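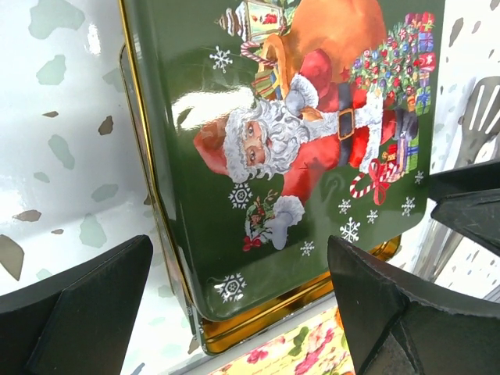

ok it's February and I am finally ready to talk about my grandmother's shortbread, because I made it 4 times over the holidays and I have Opinions now. Thread! (a long one, get a snack)

---

First thing. Her recipe card says "butter, sugar, flour, a warm oven." No amounts. No temperature. There's a grease spot where I think a number used to be. So everything from here on is me guessing my way back to a cookie I ate when I was seven.

---

Batch one I used regular grocery store butter and it was fine. Perfectly fine cookie! My sister ate most of it standing up at the counter. But it tasted like any cookie, and hers had this almost toasty thing going on.

---

Batch two I browned the butter and oh boy. Too much. It tasted like a praline that wanted to be a cracker. My husband loved it, which tells you something about my husband.

---

Then I remembered she always bought her butter from the Dovar dairy stand on the road to Clurham, and it was salted. SALTED. I had been using unsalted this whole time like the fancy baking shows tell you to.

---

The stand is still there by the way! New sign, same gravel lot, same terrible parking. I bought 3 pounds and a jar of pickled beets I did not need - they were great, no regrets.

---

Batch three: salted butter, 325 degrees, and they spread into one giant cookie continent. I cut it into squares and took it to the neighbors like I meant to do that.

---

Batch four: same dough, but chilled overnight, and I turned the oven way down to 255. Yes, 255. It takes forever. I watched an entire movie and part of another one. But they came out pale on top and golden underneath and I about cried into the cooling rack.

---

So here's what I'm doing from now on:

- salted butter, soft but not melty
- powdered sugar instead of granulated
- press it in the pan, poke it all over with a fork, chill overnight
- 255 until the bottom is golden (peek with a spatula)
- cut it while it's still warm or it shatters everywhere

---

A few people asked about the flour. I used Kordestani all-purpose because that's what was in the pantry. I don't think it matters much? If you've tried rice flour in yours please tell me, my aunt swears by it and I'm curious.

---

Also they're better on day three. I know, I know, who has cookies left on day three. Hide some behind the oatmeal.

---

Next up is her molasses cake, and that card has even less on it. It just says "Emo's way" and I have no idea who or what Emo is. Asking my mom tonight, will report back.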